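**Landlord wants limescale gone before checkout, bathroom sink, hard water -- help**

Moving out of a flat in Mokbridge in 3 weeks. Agent did a pre-visit and wrote down "heavy scale to basin tap and waste". Fair enough tbh, water here is like liquid chalk. Checkout clean quoted at 227 quid if I dont sort it myself which, no.

Tried so far:

- washing up liquid and a sponge (nothing)
- a cream cleaner, Swai I think it's called, took the shine off one patch near the overflow and now I'm scared of it
- scraping with a bank card, got a bit off round the bottom of the tap

It's the base of the tap that's worst, the crusty ring where it meets the basin, plus the underside of the spout. Tap's chrome. Basin is the shiny white stuff, no idea if it's ceramic or some sort of resin. Does that matter? Don't want to make it worse and lose the whole deposit.

Also the cold tap has gone stiff. Same problem or different problem?

Posted May 12, 2025 by **stillpacking**

---

**onotard_dave_no_relation**

Vinegar. Pour it on, leave it overnight. Job done. Everyone overthinks this

---

**greyheron**

Please don't leave vinegar on chrome overnight. I did that in my last place and the plating went cloudy and then started to lift at the edge. Had to buy a new tap, and fitting it lying on my back in a cupboard took most of a weekend.

What works for me, very hard water area too:

Citric acid powder from the baking aisle or the hardware shop. 2 tablespoons in a mug of warm water, stir till clear. Soak kitchen roll in it, wrap the paper tight round the base of the tap so it's actually touching the crust. Leave it 20 mins, no more. Take it off, go round with an old toothbrush, rinse really well, dry with a cloth. Then look at it. If there's still scale do it again tomorrow. Several short goes beats one long one.

Spout end -- sandwich bag with the same mix in, elastic band round it, same 20 minutes. If the little mesh bit unscrews take it off first and drop it in the mug instead. Mine was so furred up I thought the pressure had gone.

And yes it matters what the basin is. Tap it with your fingernail. Ceramic is cold and rings a bit, resin feels warmer and sounds dull. Ceramic will put up with citric acid fine. Resin or any kind of stone look stuff, keep the acid off it, put clingfilm down round the tap and wipe drips straight away. Real marble, don't use acid at all, it eats it.

Never mix any of this with bleach. Not even one after the other without rinsing.

The dull patch from the cream cleaner: might just be residue. Wash it with warm water and dry it before you panic. If it's still dull then it's fine scratches and a bit of car polish sometimes brings it back. Sometimes not.

Stiff cold tap is a different problem, sort of. Scale gets inside the valve. Turn off the isolator underneath (slot on the pipe, quarter turn), take the handle off, see if the insert unscrews. But it's a rented flat so I'd just report it and let them pay. Wear and tear. Put it in writing with the date.

---

**tilly_in_the_wet**

Agree with greyheron on most of it. Few things to add, typing fast, on my break

Ring round the base: once it's soft use a wooden lolly stick or a cocktail stick, not a knife. Knife skids. Ask me how I know

The waste (plughole bit) everyone forgets. Agent listed yours so they will look. If the plug lifts out, lift it out and clean under it, there's usually a grey collar of soap and scale just below the rim. Same citric mix, same toothbrush.

Clear the whole counter before you start and keep it clear till they've been. Bottles and pots leave rings and you end up cleaning twice. I used to leave everything round the sink and just wipe between, pointless.

After it's done dry the tap every time you use it, right up to checkout. Boring but in hard water it's 8 days and the white spots are back.

The Narero descaler sachets are ok if you can't find citric acid. Same sort of thing, costs more, smells of fake lemon. Test somewhere hidden.

Take photos when finished, base of the tap and the drain both showing, decent light. I take mine from up above like this and email them to the agent same day so theres a date on it.
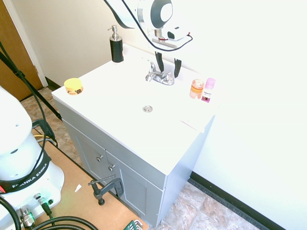
**stillpacking** Thank you both, fingernail test says ceramic, so I've got citric acid and a toothbrush ready for tonight. Dull patch did mostly wash off. Reported the stiff tap by email like greyheron said and they're sending a plumber before I go, no charge to me.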